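Tedanard Community Board
Toy Library and Lending Services > Maintenance and Care

Topic: Batteries in returned toys: remove every time, or leave in place?

Pimness_desk
Coordinator

Good morning to all branches. The Pimness branch is revising its intake sheet for battery-operated toys, and we would appreciate comments before the new sheet is adopted in May.

The present rule states that batteries are to be removed from every toy upon return, tested, and stored apart from the toy until the next loan. The proposed rule would allow batteries to stay in the toy between loans, provided the toy is expected to go out again within 2 weeks. The reason for the change is time. Our shelves hold 300 toys that take batteries, and the opening and closing of compartments takes up most of the intake shift. Small screws also wear out when they are turned too often, and we have had to retire several toys for stripped screw heads alone.

Please state whether your branch removes or retains, and whether you have had any leaks.

bovach_intake
Member

The Bovach branch removes batteries in all cases and would not support the proposed rule. In the past year we received a donated music box in which three cells had leaked. The springs were green and the board could not be saved. The toy had been on a shelf with the batteries inside for an unknown length of time. A period of 2 weeks sounds reasonable on paper, but toys do not always go out when they are expected to. A toy that is passed over once is likely to be passed over again, and the sheet does not say who is to go back and check it.

huangroom2
Member

With respect to the previous post, a leak in a donated toy of unknown history is a different matter from a leak in a toy that has been tested at our own desk. The Huang reading room has left batteries in place for two years. We have recorded one leak, and it was traced to a set in which an old cell had been placed with two new ones. We consider mixing to be the main risk. Our rule is that a set is replaced as a set, and that no loose cell goes back in a toy unless its mates are known.

I would ask the coordinator to add a line on mixing to the sheet, whichever way the main question is decided.

Pimness_desk
Coordinator

Thank you. A line on mixing will be added. May I ask how the Huang room keeps sets together during cleaning?

huangroom2
Member

Each set is held with a rubber band and placed in a small envelope bearing the shelf number of the toy. The envelope stays on the tray with the toy, the cover and the screws. If a set becomes separated, it goes to the recycling box.

bovach_intake
Member

That seems wasteful. A cell that has come away from its set can be tested in a few seconds and used in a single-cell item such as a wall clock. We see no need to discard it.

huangroom2
Member

A simple tester shows the voltage of a cell at rest and does not tell the desk how it will behave under load. We are satisfied with our practice, although I accept that a branch with more clocks may reach another view.

shelf_and_tray
New member

I am new to the intake desk and would be grateful for guidance on a practical point. Several of our bath and floor toys have a compartment with three slots side by side. The raised marks in the plastic are very small and the same color as the toy, and I find them difficult to read. Is there a reliable way to tell which direction each cell should face? I was told that the flat end always goes to the spring, but I do not wish to rely on this if it is not correct in every case.

bovach_intake
Member

The flat end (negative) goes to the spring in nearly all toys of this kind. You should still look for the plus and minus marks, as there are exceptions, and a reversed cell is one of the more common causes of leaking. A flashlight held low to one side will bring up raised marks that cannot be read under a ceiling light. Once you have read them, write the layout on the toy's card so that the next person is spared the trouble.

I would also recommend the following order of work, which is posted at our desk:

Place the toy face down on a clear table.
Put the screws in a dish as soon as they come out.
Set the cover where it will not be knocked to the floor.
Check that the switch is off.
Look at the contacts before any cell goes in.
Hold the toy steady with one hand and fit the cells one at a time with the other.

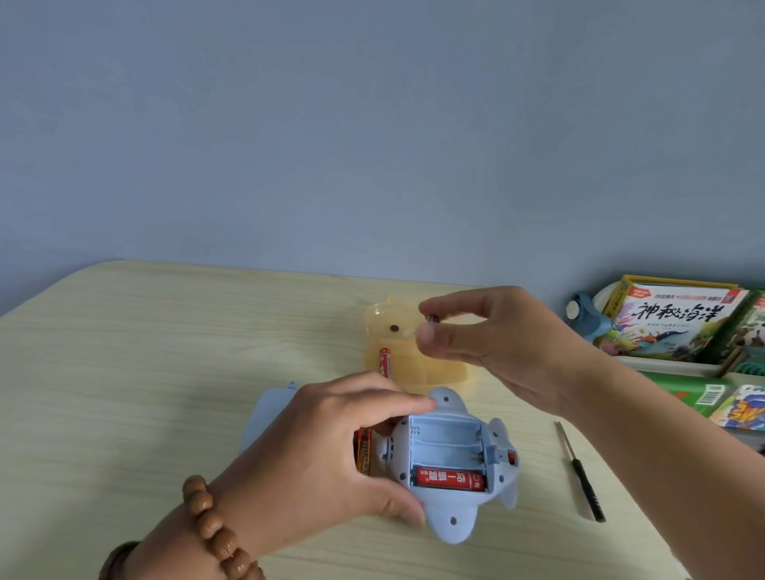
The cells should go in without force. Where a cell sits high or springs back out, take it out and look at the contact behind it, as the spring may be bent to one side. A bent spring can be eased straight with a wooden stick. Please do not use a metal tool for this while any cell is in the compartment.

shelf_and_tray
New member

Thank you, this is very clear. The flashlight was of great help with two of the older toys, and I have started on the cards.

Pimness_desk
Coordinator

The order of work given above will be attached to the intake sheet, with credit to the Bovach branch.

On the main question, we have two branches of differing opinion and no agreement at present. I propose the following for the trial period. Batteries will be removed from all toys with a screw-down cover that are not reserved. Batteries may stay in toys that carry a reservation slip. Any toy still on the shelf after 10 days will be opened regardless of its slip.

huangroom2
Member

The Huang room can accept this for a trial, although we expect the screws to suffer. Our supplier sells replacement screws in boxes of 1,000, and we would be willing to share a box among the branches.

bovach_intake
Member

We would prefer removal in all cases and ask that our objection be noted on the sheet. We will take a share of the screws.

Pimness_desk
Coordinator

Noted. Branches that wish to receive screws should reply below with the sizes they use most.

shelf_and_tray
New member

We would need the short ones with the cross head, please. I will measure one this afternoon and post the length.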